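Keep fewer pots

I moved flat in August and packed the bathroom shelf last. It filled a whole box. Most of it was jars with a finger's depth of something in the bottom, and I had carried half of them through the previous move as well.

My view is that small containers are where clutter starts. A chair has to earn its floor space. A jar does not, so it stays, and then another goes in front of it. My neighbour Itziar Mateos says a jar is always useful. She has a cupboard of them, and I have never seen her take one out.

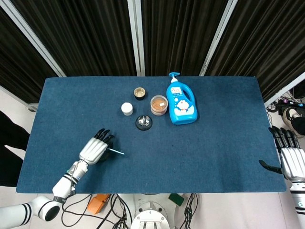 The rule I use now is dull. Everything comes off the shelf and onto a table, all at once. If I can't say what is in a pot, it goes. If two pots hold the same stuff, one goes. Pump bottles stay, as they get used every day -- even the ones with cartoons on them.

Loose bits are harder. A dish of small metal odds and ends looks as if it might matter, and now and then it does. I allow one dish in the house. When it is full, I sort it before anything else goes in.

I got rid of 30 containers this way and have missed one, a cream pot with a good lid.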